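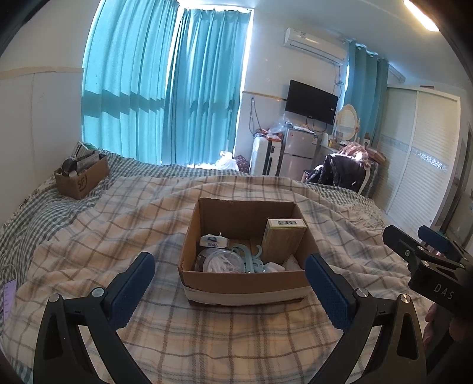 ## 4. Registering Boxes for Storage

This section explains how to register packed boxes with the Pellura storage service before collection. Complete Section 3 (Account and Address) first. Boxes that have not been registered will not be accepted by the driver.

### 4.1 Before you begin

You will need the following:

- your customer number, printed on the welcome letter from Zenness
- one sheet of adhesive box labels
- a tape measure and a bathroom scale
- a permanent marker

Each sheet holds 42 labels. Additional sheets may be ordered from the Supplies page and are sent with the next scheduled collection.

### 4.2 Creating a box record

1. Sign in and select **Boxes**, then **New record**.
2. Enter the number printed on the label. Leading zeros must be included.
3. Choose a category. Mixed household goods should be entered as **General**, even when most of the contents belong to a single room.
4. Enter a short list of contents. Plain words such as "hangers, tissues, small containers" are sufficient.
5. Enter the outside length, width and height of the closed box.
6. Select **Save as draft**.

The record remains a draft until the weight is entered in step 4.3. Drafts are kept for 79 days and are then deleted.

**Note:** A carton placed inside a larger box does not require its own record. If the inner carton carries a barcode from a store or manufacturer, do not scan it. The system reads only Pellura labels and will return error 108 for any other code.

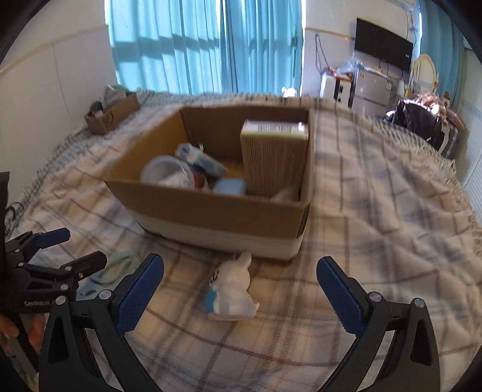

### 4.3 Weighing and closing

1. Place the scale on a hard, level floor. Readings taken on carpet are not reliable.
2. Weigh the packed box and enter the result in the draft record.
3. Fill any open space at the top with paper or soft cloth.
4. Close the flaps and tape the center seam, then both edges. For boxes with a separate lid, tape all four sides of the lid.
5. Attach the label to one of the short sides, clear of all tape.
6. Select **Confirm**. The status changes from *Draft* to *Registered*.

**Caution:** Do not register boxes containing food, batteries, pressurized cans or liquids of any kind. Such boxes are returned at the customer's expense.

**Caution:** Do not lift a heavy box alone. Divide the contents between two boxes and create a second record.

### 4.4 Changing a record

A registered box may be reopened at any time before collection. Select the record, then **Reopen**, and repeat the steps in 4.3. The same label may be used if it is undamaged. Once a box has reached the Girnden warehouse, only the contents list can be edited — weight and dimensions are fixed at intake.

### 4.5 Error messages

| Code | Meaning | Action |
|---|---|---|
| 108 | Code not recognized | Enter the label number by hand |
| 3,309 | Label already in use | Take a new label and void the old one |

If an error continues, contact the Siregar service desk and quote the code and label number.

Section approved by Juwita Manurung, Customer Documentation, 23/07/2024.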